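Print this page
E-mail this page

Student Project Report: Rules of Good Practice for Household Robots in Simulation
Department of Applied Automation, Plekley College
Prepared by Liesl Marti. Supervisor: Damian Prantl

1. Purpose of the project

The project set out to write a short code of practice for students who test mobile robots in simulated homes. The work was carried out in June in the Serkberg teaching suite, using the department's simulated rooms.
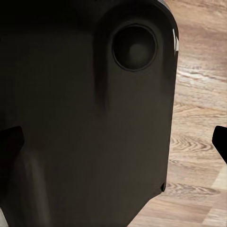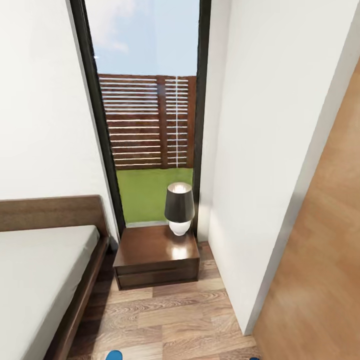 Both views come from the simulated home.

At the start of the project the department had a safety sheet for its real machines but no written rules for simulated work. Students chose their own speeds, kept their own notes and decided for themselves what counted as a failure. Results from one group could seldom be compared with those of another.

2. Method

The existing safety sheet was read line by line, and each rule was marked as suitable for simulation, unsuitable, or in need of rewording. The draft code was then applied to more than 700 simulated runs. Mr Prantl reviewed the run notes at the close of each stage and asked for changes where the wording had been read in different ways.

3. The code of practice

3.1 Every run shall have a written aim, entered before the run begins.

3.2 The robot shall keep a clearance of 200 mm from furniture and walls while travelling. A smaller clearance is allowed when the robot is reaching for a named object, and the run sheet shall say so.

3.3 Any contact with an object other than the one named in the aim shall be recorded as a fault, even where the task is later completed.

3.4 Glossy surfaces, windows and lamps shall be listed on the room sheet, as they may affect what the robot's cameras report.

3.5 A run shall not be deleted. Runs stopped early are kept and marked as stopped — with the reason given in plain words.

4. Findings

Rule 3.3 caused the most discussion. Several students felt that a light touch against a bed rail should not count in the same way as a knocked lamp. The rule was kept, but the run sheet now has a space for the kind of contact.

Rule 3.1 was followed least well in the first stage. Aims such as "test the bedroom" were returned to their authors for correction. The Hauser room sheet, which was already in use for other coursework, needed only one new column to meet rule 3.4.

5. Recommendations

It is recommended that the code be adopted for all second-year projects and that it be read alongside the safety sheet for real machines, which it does not replace. The clearance in rule 3.2 should be reviewed before it is applied to the larger machines at Fotalbridge.

Print this page
E-mail this page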